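Thread. My sister-in-law's insurance office got the letter in October. You know the letter. "Your computers are reaching end of life." I've now read it 4 times and I have questions.

1/ The letter comes from Drandmont, the outfit that looks after their machines. It says 2 things are urgent: the PCs are old, and old is a risk. It does not say what the risk is. There's a nice picture of a padlock.

2/ The quote is $705 per desk. Monitor not included. "Migration" is a separate line, and migration seems to mean copying a folder of PDFs and setting up the printer again.

3/ What do they do in that office all day? Email, a browser, one spreadsheet Gintarė Kazlauskienė has been adding columns to for years. If that needs a new processor I'd like someone to show me the column that did it.

4/ I asked for the assessment behind the recommendation. Got a PDF. It's a list of purchase dates. No memory use, no disk health, no note of which machine is slow or who complained. A purchase date is not a diagnosis.

5/ Before anybody signs for a whole new box, I'd want the side panel off and a look at what can be swapped. A desktop tower is a bunch of parts in a case. 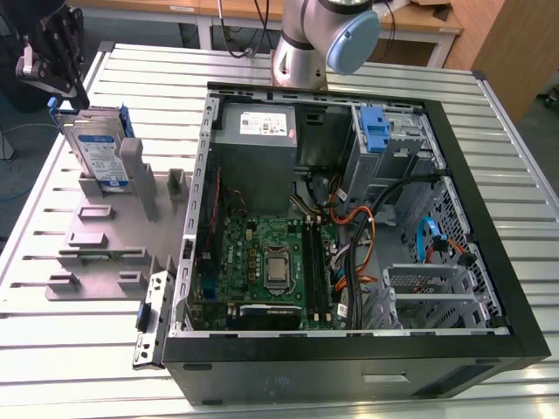

Desktop tower with the side off. Two memory slots, both empty.

6/ Memory is cheap. A solid state drive is cheap. On an office PC that still boots from a spinning disk, the drive is the first thing I'd change, and I'd do it before I paid anyone for a "performance review."

7/ Yes, the operating system is a fair point. When security updates stop, they stop, and I wouldn't keep client files on a machine like that. But then say so, machine by machine. Don't bury the one good argument under a padlock.

8/ Then there's the green page. Old units go to a partner called Marneo for "responsible recovery." I asked how many get reused and how many get shredded. The answer was that Marneo has diverted 3,000 units. Diverted from what? To where? Still waiting.

9/ Ilze Rozīte replied to me earlier saying her office went through this with Vanags and the new ones are quieter. I believe her! Quieter is nice. I'd just like it priced as quieter.

10/ Where it stands: they've asked for a per-machine list with drive type, memory and whether it can take the current system. Drandmont says that's billable. I told them to ask for the price in writing and sign nothing until it comes.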